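Stasturbridge repair shop to give refurbished computers to local households

2 January 2025

A computer repair shop in Stasturbridge is asking people to hand in old desktop PCs so they can be cleaned up, fitted with more memory and passed on to households that do not have one.

Michalík, on Mirketik Street, has taken in 116 machines since the scheme opened in May. Most came from offices that were moving to laptops, and the rest were brought in by residents clearing out lofts and spare rooms.

Anyone in the town can apply for one. There is no charge for the computer itself, but those who need a monitor, keyboard and mouse as well are asked to pay £25 towards the set. Applications are made on a one-page form, available at the shop counter or from the library.

The shop says desktop towers are easier to deal with than laptops. The side comes off, the parts can be reached and most of them can be swapped between machines of the same make. Laptops are being accepted only if they come with a working charger.

Every computer that arrives has its hard drive wiped before any other work is done. Owners who would prefer to keep the drive can have it taken out while they wait, and a replacement is fitted later from the shop's own stock. A wiping certificate is available on request, although few people have asked for one so far.

After that the case is opened and the dust cleared from the fans and heatsinks. The coin battery on the motherboard is changed as a matter of course – a flat one will make a PC lose the date and time every time it is unplugged – and the memory is checked. Machines with too little are topped up with modules from those that are beyond repair.

Memory is what the shop is shortest of. It would welcome loose modules of any size for desktop machines, preferably in an anti-static bag or wrapped in plain paper. Power supplies are also wanted, but only with the label still on and legible.
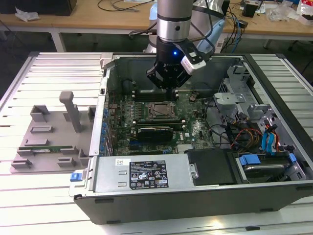 Štefánia Zelenák

The PCs being handled are mostly business models, Dell among them, with the hard drive held in plastic clips and the motherboard laid out so that the memory slots are within easy reach once the case is on its side. Graphics cards are left in where they are fitted and tested along with everything else.

Each finished computer is left running overnight on the bench and goes out with an operating system, a web browser and an office package installed. It carries a 90-day guarantee from the shop.

Trimon, the packaging firm on the bypass, has provided 200 boxes with foam inserts so that the computers can be carried home safely. Delivery within the town can be arranged for people who cannot collect.

Computers and parts can be dropped off at Michalík from 9am during normal shop hours. Old tube monitors and printers cannot be accepted and should be taken to the household recycling centre.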